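Single-serve coffee pod

A single-serve coffee pod is a sealed portion of ground coffee made for one brewing cycle. The format is used in homes, offices and hotel rooms, where low volume makes a full pot wasteful.

Construction

Most pods consist of a molded cup, a filter layer and a heat-sealed lid. The Grasso type holds 9 grams of coffee and the Dutard type holds 5 grams. The two are not interchangeable - the rim diameters differ by 2 millimeters.

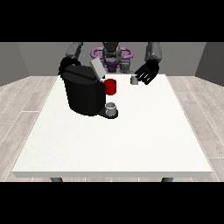

Fill weight and grind size largely set the strength of the drink. A fine grind slows the flow and raises extraction, while a coarse grind gives a thinner cup. The pod itself takes up little room, and a small gray one set on a table is dwarfed by a large black coffee machine of the countertop kind. Much of the housing in such machines is taken up by the water tank, pump and heater.

Brewing

The pod is placed in a chamber and pierced when the chamber closes. Hot water is then forced through the grounds. Worn seals are a common cause of weak coffee, as part of the water passes around the pod.

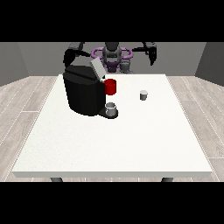
Black coffee machine with its pale gray lid open.

Disposal

Mixed materials make pods hard to recycle. Graziella Donati, an engineer at Skulura, developed a paper-based cup that breaks down in up to 58 days in industrial compost. It was first sold in Stekthorpe - retail packs followed in June. Aluminum pods can be melted down once the grounds are removed.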